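was kept the same for every packing task in the Fleravura set, which covers small gift items and their boxes. The table was kept in one spot along a plain wall, and participants stood at its edge. Each task began with the lid off and the contents laid out within reach.
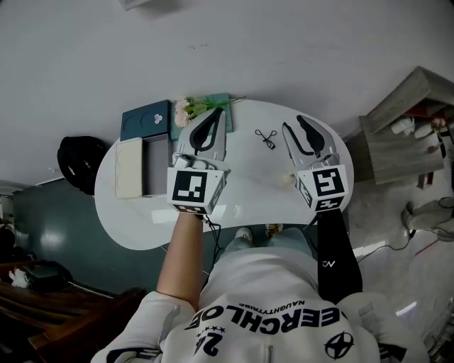 Figure 2. Gift box task: open cream-colored box, dark teal lid with a white flower motif, mint-green card, flower sprig and eyelash curler.

3.2 Order of packing

Participants were told what had to go into the box but were given no order. Of the 415 gift box trials, 42 were set aside for incomplete notes. We coded the rest by first item placed, by where the sprig went, and by whether the card was moved before the sprig was lifted -- a step that matters when one rests on the other. Small, hard items such as the curler were coded separately from flat ones. Lighting came from fluorescent fixtures on the ceiling, and the wall beside the table was left white.

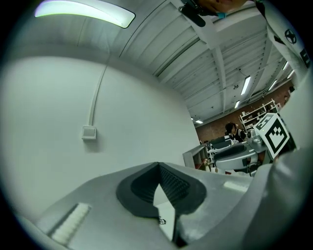 3.3 Closing the lid

A trial ended when the lid sat flat on the box. Lids that rested on a petal or leaf were coded as open, even if the participant had stepped back.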